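How to Measure the Resonant Frequency and Q of a Receive Coil

Rekha Nair
Last updated Oct 18, 2024

This guide covers bench measurement of a single tuned receive coil before it is connected to a preamplifier. It applies to coils for low-field imaging and for general magnetic resonance teaching setups. The worked values are from the wound coil we use at Niltby, which is tuned to 685 kHz with a fixed capacitor of 909 pF. The method is the same for other frequencies, although the probe size will need to change.

The coil must be disconnected from any transmitter, bias supply or preamplifier. If it has a detuning circuit, put that circuit in its off state first and note how you did so. A diode left half biased will lower the Q and the result will look like a bad solder joint.

What you need

A vector network analyzer that can make a transmission measurement (S21) at your frequency. We use the Naltent bench unit. A low-cost analyzer will do if it has enough dynamic range.
Two small pickup loops on short coaxial cables, each clearly smaller than the coil under test.
A non-metal stand or clamp for each pickup loop.
A non-conducting spacer to lift the coil off the bench.
Calibration standards for the analyzer.

Step 1. Prepare the bench

Remove metal objects from the area near the coil. Sheet metal parallel to the plane of the coil is the worst case: eddy currents oppose the field, the inductance drops and the resonance moves up. Steel bench frames under a thin top also cause this. Place the coil on the spacer and check later, in Step 5, whether the height is enough.

Let the analyzer warm up for the time stated in its manual. Route the cables so that they do not cross the coil.

Step 2. Calibrate

Set the start and stop frequencies so that the expected resonance is near the middle of a wide sweep. Run a through calibration at the cable ends, before the pickup loops. For this measurement the absolute level is of little interest, so a simple response calibration is enough. A full calibration does no harm.

If you change the sweep range later, check whether your analyzer interpolates the calibration or drops it. Some models drop it with only a small change in the status line.
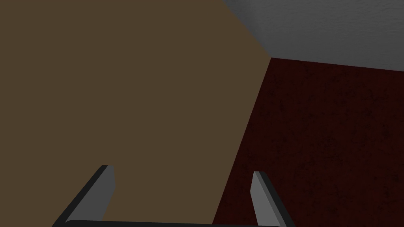
Computer rendering: two gray gripper fingers and three flat surfaces meeting at a corner.

Step 3. Decouple the pickup loops

With the coil under test removed, bring the two pickup loops to their working positions and watch the S21 trace. The direct signal between them should be as low as you can make it. Overlap the loops slightly and slide one across the other until the level passes through a minimum, then clamp both. This overlap null is sensitive to very small movements, so tighten the clamps gradually.

An alternative is to put the loops on opposite sides of the coil, far enough apart that direct coupling is weak. It is easier to set up but gives a poorer noise floor, and it takes more room. Declan Lambert prefers it for large coils, where the overlap pair is hard to support at the center.

Step 4. Find the resonance

Put the coil back under the loops. A peak should appear in S21. If there is more than one peak, touch the coil insulation lightly with a dry finger: the peak that belongs to the coil will move or drop. Peaks that do not respond are usually from the cables.

Center the sweep on the peak, then narrow the span until the peak fills about a third of the screen. Reduce the receiver bandwidth and allow the sweep to finish before reading anything. A fast sweep over a high Q peak will skew it and give a frequency that depends on the sweep direction.

Record the frequency at the maximum as f0. If it is far from the design value, work out the inductance from

L = 1 / ((2 × pi × f0)² × C)

and compare it with the value expected from the winding. With the capacitor and frequency given at the start of this page, L comes to 59.4 µH. Use the measured capacitance if you have it, as the tolerance of the part carries straight into the result.

Step 5. Check that coupling is light

Raise the pickup loops away from the coil. The peak will get lower. If f0 or the width also changes, the loops were loading the coil. Keep raising them until only the height changes. Most wrong Q values we see from new users come from skipping this check, and the error is always toward a lower Q.

Repeat the check with the spacer under the coil. If raising the coil shifts f0, the bench is still part of the circuit.

Step 6. Read the Q

Place a marker at the peak. Place one marker on each side where the trace is 3 dB below it. The difference between the outer markers is the bandwidth, and

Q = f0 / bandwidth

Many analyzers have a bandwidth search that does this in one step. Confirm that it is set to 3 dB and that it tracks the right peak. If the trace is noisy at the marker points, use averaging before you use smoothing – smoothing widens the peak.

Step 7. Measure loaded Q

Place the phantom in its normal position and repeat Steps 4 to 6. Do not retune the coil between the unloaded and loaded readings. Record both values and their ratio. A ratio close to one means that losses in the coil itself dominate, and better wire or a better capacitor may improve the signal-to-noise ratio. At low frequencies this is the normal situation.

Troubleshooting

No peak: check the capacitor joints for continuity, then widen the sweep. Confirm that the pickup loops are not at right angles to the coil.

Peak drifts during the measurement: look for a warm capacitor or a coil former that flexes. Barry Mottram traced one such case to tape lifting off the winding.

Peak is lopsided, with a dip on one side: direct coupling between the loops is adding to the coil signal. Return to Step 3.

Q differs between sessions: compare the cable routing and the loop height with your notes. Write down both every time, along with the sweep span and receiver bandwidth.

Corrections to this page go to Gemma Dunmore. The matching network is covered separately, and its procedure assumes the unloaded f0 and both Q values from this one.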